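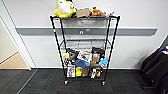 *Figure 2. Four-shelf wire unit on casters, in use on carpet. Second shelf free.*

## Loading and arranging the shelves

Read this section after the posts, shelves and casters have been fitted. It applies to the four-shelf model of the Prendex wire shelving unit. In the steps that follow, shelves are numbered from the top down: shelf 1 is the top shelf and shelf 4 is the one nearest the floor.

### Before loading

1. Move the empty unit to its final position against a wall. Leave a gap of 2 inches between the rear posts and the wall so that the shelf corners do not mark the paint.
2. Press down the brake lever on each braked caster. Push the unit gently from the side. It must not roll.
3. On carpet, wait one hour and repeat the push test. Casters settle into the pile, and the unit may lean slightly after they do.
4. Place a level on shelf 1, first along the front edge and then from front to back. If the bubble is off center, check that every shelf corner is fully seated on its sleeve.

**Note:** Thick carpet hides small differences in height. If the level reading changes when you press on one corner of the unit, place a rigid board under all casters.

### Load limits

The limit for each shelf is 60 lb, spread evenly over the wire. The limit applies to a stationary unit with the brakes on. Before rolling the unit, take everything off shelves 1 and 2.

**Caution:** Do not stand on any shelf or use the unit as a step. Do not hang bags or coats from the posts above shelf 1.

### Loading order

Load from the bottom up. Unload from the top down.

1. **Shelf 4.** Place boxes and packages upright in a single row, heaviest items in the middle. Keep the front faces in line with the front wire. Nothing should reach down past the shelf to the carpet, where it can catch on a caster.
2. **Shelf 3.** Use this shelf for mixed items such as bags, small cartons and cloths. Put rigid boxes in first and set them flat, then fill the remaining space with soft items. A printed box that tilts toward the front will work its way forward each time the shelf is touched – set it back against the rear wire.
3. **Shelf 2.** Leave this shelf free until the others are loaded. It can then take whatever will not fit elsewhere, within the load limit.
4. **Shelf 1.** Use this shelf for light items only. Plush toys and small cardboard boxes are suitable. Lay boxes flat. Large toys should sit with their weight over the shelf and not over the rim.

### Fabric and loose items

Cloths and bags may hang over the front wire if they stay clear of the shelf below. Fold anything longer. Straps and drawstrings must be tucked in before the unit is rolled.

Small packets can slip out at the ends of a shelf, past the posts. Keep them in a tray or stand a box at each end as a stop. For items narrower than the gaps between the wires, fit a Plaltetti shelf liner (sold separately), cut to size and placed smooth side up.

**Note:** Liners add little weight but block the view through the shelf from above and below. Many users line shelves 3 and 4 only.

### Moving a loaded unit

1. Clear shelves 1 and 2.
2. Release the brakes.
3. Hold two posts at waist height and push. Do not pull the unit toward you.
4. At a threshold or carpet edge, stop and lift the leading casters over it with a second person.
5. Set the brakes and repeat the push test before reloading.

**Caution:** The unit is tall for its width. Never roll it on a slope. In homes with small children, secure it to the wall with the strap from the hardware bag, and detach the strap before moving the unit.

### Periodic checks

Repeat the level check one week after first loading and then every June. Wipe the wires with a dry cloth and remove hair and carpet fiber from the casters. If a shelf has dropped on one side, unload it completely before reseating the sleeve – do not tap it into place under load.

Replacement sleeves and casters are available from Nutinbridge. Quote the model name and the shelf number when ordering.

Section revised February 5, 2022. Text: Hannelore Holzer.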